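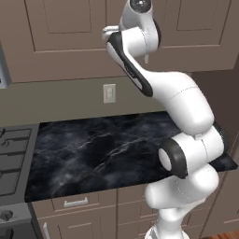
hobwatch
Wiping down a worktop is the one job I'd hand over tomorrow, and I still don't think an arm can do it properly. Getting crumbs off a flat bit in the middle is easy. Going round the hob grates is where they'll come unstuck.

Ollex
Depends what you mean by properly. We run 2 arms on the packing benches at Greltcombe and they wipe down between batches. 20 minutes a day I don't have to do.

hobwatch
A packing bench has nothing on it though. My kitchen has a toaster, post and a cat.

tinsnips72
Marble is a bad test as well, dark marble worst of all. I can't see a smear on mine until the evening light catches it, so I don't fancy a camera's chances.

Ollex
Ours doesn't look for smears, it does the whole surface every time. You could do the same at home if you cleared it first.

jestcombe_jo
If I've cleared it I've done most of the work. The wiping takes me 2 minutes.

hobwatch
Exactly.

mapleandco
I'd disagree with that, Jo. My mum can clear a table but can't lean and scrub any more. For her the wiping is the hard half. Cupboard doors too – anything above shoulder height.

jestcombe_jo
Fair point, I was only thinking of my own house. Would she want an arm that size next to the cooker?

mapleandco
No idea. She took 12 weeks to get used to the dishwasher.

tinsnips72
Has anyone seen one lift the grates off, clean under them and put them back the right way round? I'd pay for that.

Ollex
Not at our place. I'll ask the fitter on Tuesday.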